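Mulomstead Neighbors - August

The library table plan: what are we paying for?

By Bezawit Woldegiorgis

The proposal to replace the reading room tables at the Mulomstead branch has come around again, and this time it has a price on it. Castillo, the firm that did the front steps, wants $2,293 for each long table in solid wood strips, delivered and oiled. The cheaper bid came from Ekness, whose tables have a wood-look surface on a pressed core. The library board seems to have made up its mind for Castillo already.

I like wood. I grew up eating off it. But I have read the four-page case for the Castillo tables twice now and I still can't find the part where somebody explains what happens in year three.

Gerardo Castillo told the July meeting that strip tops "look after themselves." They don't. The one in my kitchen needs oil every spring, and the strip nearest the sink has gone dark and rough anyway. The library's current tables get wiped down with whatever spray is under the counter, and I doubt that will change because a brochure says it should. When Lilibeth Lumbao asked who would do the oiling, she was told it would be "folded into existing maintenance." Existing maintenance took 21 weeks to fix the restroom door.

Then there is the color question. The samples passed around were all one pale shade. Boards glued up from different trees don't stay that way - you get cream next to beige and then a pinkish one right where you'd rather not have it. Some people love that. Fine, but show them a whole table before they vote, not a square the size of a coaster.

I'm no fan of the Ekness bid either. It promises 200 hours of "daily use testing," and I would like to know whose day they had in mind. Charito Talavera's homework group alone would get through that in a couple of months.

My suggestion is dull. Buy 2 tables, one from each firm, put them by the windows and leave them until spring. The board says a split order loses the discount. Nobody has said in writing how much the discount is.

Comments go to the front desk by noon on Friday.
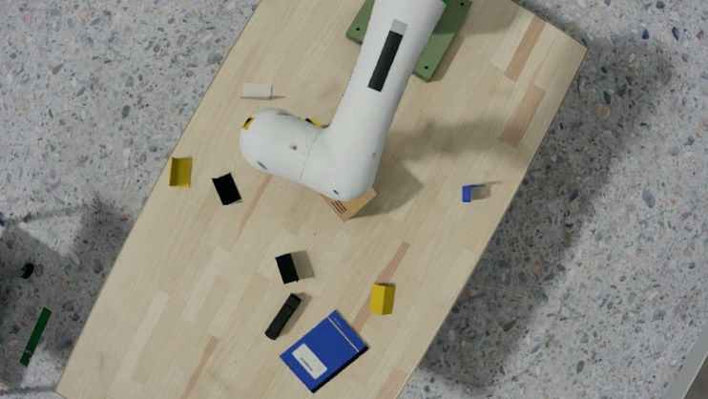
Wanura Street parking

The new signs are up on the east side only. Dindo Bañez is collecting complaints about the west side and will take them to the next street meeting.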